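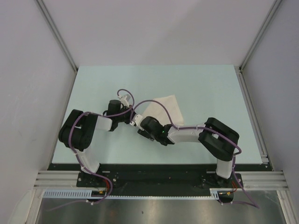

How to iron cloth napkins so they stay square

4 min read

I own a silly number of cloth napkins, and for years mine came off the board looking like kites. My neighbor Uwe Bauerfeind, who used to press linens for a hotel, finally watched me do one and winced. I do it his way now, and a stack of 10 goes by before my coffee gets cold!

Start with damp napkins. I pull mine from the dryer early, while they still feel cool to the touch. If yours are bone dry, spritz them, roll them up together in a towel and leave them until after lunch.

Now lay one down wrong side up and square it with your hands. Tug opposite corners gently, then the other two (this is the part I always skipped). If one side is longer, pull along the short diagonal until the edges line up again. Cotton gives a little, linen gives more than you'd think.

Press the hems first. Go from each corner toward the middle of the side, lifting the iron and setting it down again – no pushing. Pushing is what made my kites. Flip the napkin over and do the center with long, slow strokes that follow the weave, never across it at a slant.

For cotton I use high heat with steam. Linen gets the hottest setting, and anything with embroidery goes face down on a folded bath towel so the stitches don't get squashed.

Let each one lie flat for a minute before you fold it. I fold in thirds, then thirds again, and only press the folds with my palm. Ironed-in creases are a pain to get out in June when I want them open on the picnic table.

Like this? Get new posts by email. Unsubscribe anytime.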